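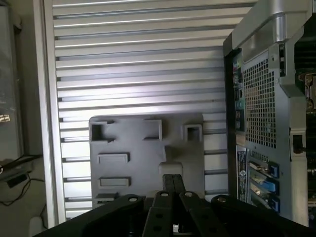
Grey moulded plastic, with black linkage arms and silver bolt heads in front.

Tella console drops by £40 in the UK, and Ojo now comes in the box

April 2026 | 3 min read | 14 comments

Print | E-mail

Good news if you have been putting off buying a Tella. Nitholm has taken £40 off the UK price of its little living room console, and every machine sold at the new price comes with a full copy of Ojo, the lighthouse puzzle game that has eaten most of my evenings since I bought it. The cut applies from today, both on the Nitholm website and in the 29 independent shops that stock the console.

It's the first time the price has moved since the Tella went on sale here last November. There was a bundle with a second controller for a short while over Christmas, but you paid full whack for the console and the saving was all on the pad. This one is a proper cut, and Nitholm says it is permanent.

"We wanted to do it sooner," said Isabelle Gill, who looks after UK sales for the company. "The first batch cost us a lot to make and we couldn't find the room. The second batch is cheaper to put together, so the price comes down. It's the same console with the same parts inside."

That last bit matters, as there had been plenty of chatter on the forums that a cheaper Tella would mean a cut-down one with less storage. Gill was very clear that it doesn't. You get the console, one wireless controller, the HDMI lead, the power supply and a download code for Ojo printed on a card under the controller tray. Don't throw the tray away before you've looked!

If you haven't played Ojo yet, you are in for a treat. You look after a lighthouse on an island where the beam changes whatever it touches, so a rock becomes a bridge, a boat becomes a bell and so on, and each night you have to get the ships home by working out what to light and in what order. The first few nights are gentle. After that it gets properly fiendish, and there is one involving a ferry and two fog banks that I'm still stuck on (no hints please, I mean it). It was made by a tiny team led by Octavian Bucur, with music by Lăcrămioara Stanciu, and the music alone is worth sitting down for. Put it through decent speakers if you have them.

Bundled copies will also get the free update due out next month, which adds 10 new nights and a two-player mode where one person turns the lamp and the other moves the shutters. I had a quick go on an early version and there was a lot of shouting, in the best way.

"People kept telling us they were playing it with somebody next to them on the sofa pointing at the screen," Bucur told us. "So we gave the other person something to hold."

The Tella was never going to trouble the big three on power, and it doesn't try to. What it does have is a lovely quick menu, a controller that fits small hands as well as large ones, and a shop where you can find things. That shop has filled up nicely too. It opened with a rather thin selection, and as of this week there are 846 games on it, a good number of them with free demos. Racing fans are still poorly served, mind you, and anyone hoping for a big-name football game will be waiting a while yet.

If you already own a Tella you may be feeling a bit sore. Anyone who bought one directly from Nitholm in the past month can claim Ojo free by logging into their account and choosing Rewards, then Redeem. If you bought from a shop you'll need to e-mail a photo of your receipt to the support team. There's no refund of the price difference, which is a shame, though Gill said individual shops can do as they please.

One that is pleasing its customers is Ledstead Games, where owner Paraschiva Tănase is giving £10 store credit to anyone who brings in a Tella receipt from the past month, even one from another shop. She has a demo machine running Ojo by the till as well, with a sign asking people to let the next person have a turn.

"It's the one I recommend to families," she said. "They come back and tell me the kids can't get a go on it."

Stock looks healthy for once. Nitholm had a hard time keeping up in the first few weeks after launch, when some buyers waited well into the new year, but Gill says there are plenty of consoles in the UK warehouse now and online orders should go out the next working day. The standard colour is the only one at the new price. The moss green version stays where it was until the current stock has gone, and it doesn't include the game, so check which one is in your basket before you pay.

Still no word on the travel case that was shown off at launch. Floarea Cârstea, who designed it, posted last week that a new hinge is being tested and that she is much happier with it than the old one. We'll put the price up here as soon as we have it.

Have you picked up a Tella already, or has the new price tempted you? Let us know in the comments, and tell us which night of Ojo you've reached.

Print | E-mail
Shares: 63 | Comments: 14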